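Search this blog
Skip to content

The desk at the end of the hall

Filed under: Home, Desk stuff, Small fixes

I've been working from the round-cornered table for most of February now, and I finally have it close to how I want it. The old desk went out on the nature strip and was gone by Friday lunchtime. I don't miss the drawers.

The table came from Vestergaard, second-hand, for $179. It's a pale timber colour with a fine grain and a curved edge – easier on the forearms than the square one I had. I gave it two coats of Drarer wax the first weekend and haven't touched it since.

The rule is that very little lives on it. I wanted room to spread out papers without shifting eleven things first, so the pens went into a tin on the shelf and the lamp is clamped to the windowsill. The mouse stays, and so does the mat with the cartoon on it, over on the left. 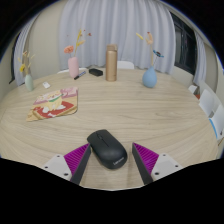
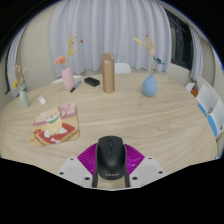
The mouse

It's a plain black Lenovo, wireless, two buttons and a wheel. I tried an upright Eveo one for a fortnight on a physio's advice and my wrist felt the same, so I went back. I use it straight on the tabletop with no pad under it. The cursor skipped a bit on the old glossy desk, but it tracks fine on this one.

I wipe it over when I do the table, with a barely damp cloth, and pick the fluff out from beside the wheel using a toothpick. Take the battery out before you do that.

The mat

The mat has a cream-yellow dog in a green scarf, sitting on what looks like jam on bread. It's flat with rounded corners, and I put my cup on it. I've had a white ring on a table before and didn't enjoy sanding it out.

Still to do is the power board, which is on the floor where I kick it. Drukelside sell a metal tray that screws up underneath, but I'm not keen to drill into the table yet. I might try the stick-on hooks first.

2 comments

gumleaf_kate
Which wax did you use, the clear or the natural? I did mine with the natural and it went quite yellow.

Reply from the author
Clear. It darkened the grain slightly – not enough to bother me.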